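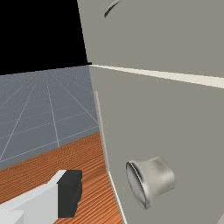

### 4.2 Where the planner stops being useful

Our motion planner, Prokia, has one great talent: it gets the hand to the furniture without hitting the furniture. What it does afterward is best described as waiting for praise. We therefore hand control to Mameck, a contact policy first sketched by Leitão, as soon as the palm comes within 60 mm of the target face.

The handoff was tuned over 176 simulated episodes in November. In 27 of them the policy never got its turn. Prokia had picked an arm posture that was legal, collision-free and useless, with one joint parked against its limit.

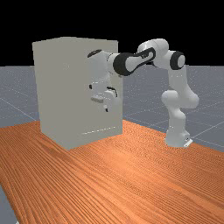
**Figure 3.** Arm at the cabinet face, external view.

Posture scoring was added to fix this. Each candidate goal is now ranked by how much joint travel it leaves for the pull, and the planner's beloved shortest path counts only as a tiebreaker. The score has to cope with poses like the one in Figure 3, where the forearm reaches across level and the hand hangs down in front of the cabinet, leaving the wrist to settle the final approach. Nseir wanted the elbow penalized too, and after 14 reruns we let him have it. The weight is small, and he has been told so.

Scoring runs before the collision check, which offends common sense but saves time on our Ginting nodes.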